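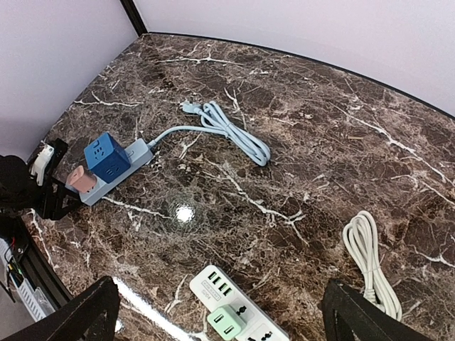
Sota Hattori told us at our first meeting that his company had bought an arm before it had bought a table to put it on, and that the arm stayed in its crate until July. He asked us if this was common. We said yes, it is quite common, and we began to work with him the same week.

About Stoltau Planning

We are a small office that helps companies and schools to plan the purchase of robots. We do not build robots and we do not sell them. We also take no commission from the sellers, and this is written in every contract we sign. Our clients pay us a fixed fee, and they know the fee before the work starts.

The office was opened in Geum by two engineers who had spent many years on the buying side of a packaging plant. They had seen how a budget is usually made. Somebody takes the price of the arm from a brochure, adds a little for shipping, and sends the number to the director. After that come the gripper, the spare fingers, the mounting plate, the cables, the safety review, the training hours and the electrician. Each of these is small. Together they can be larger than the arm.

How we work

First we visit you and look at the task. If your robot must handle plugs, power strips and coiled cords, we want to see the same plugs and the same cords, on the kind of table you will use. Cables are a difficult material for a gripper. They bend, they roll up, and a plug has to go in straight. A shiny table top gives reflections, and this can also make a difference to the choice of camera and lamps. We prefer that you learn such things before the order is signed.

Then we write the equipment list. For a typical two-arm work cell our list has 41 lines. Many clients are surprised by it, but they are free to remove lines, and we explain to them what happens when a line is removed. Power has its own page. We write down each device, what plug it has, what it draws, and where it will be connected. Last year we found in one plan that all the devices of the cell were meant to share a single wall socket behind a cabinet.

After the list comes the calendar. Sellers give delivery times for the arm, but a gripper from another seller can come much later, so we ask for each date separately and in writing.

What it costs

A first visit with a short written report is 2,734 dollars, and travel inside 200 miles is included. The full plan is priced after the visit. Schools may ask for the reduced fee, and we do not require a long application, only a letter from the department.

Our offices

Geum is still our main office. The second one is in Moscombe, where we share a floor with Carley, a workshop for used automation parts. Clients can look at used stands and controllers there, but please note that Carley is a separate company and we receive nothing if you buy from them.

We answer the telephone from 9 in the morning. If you write to us, please tell us the task, the size of the room, and the sum you have already been promised, even if this sum is not yet certain.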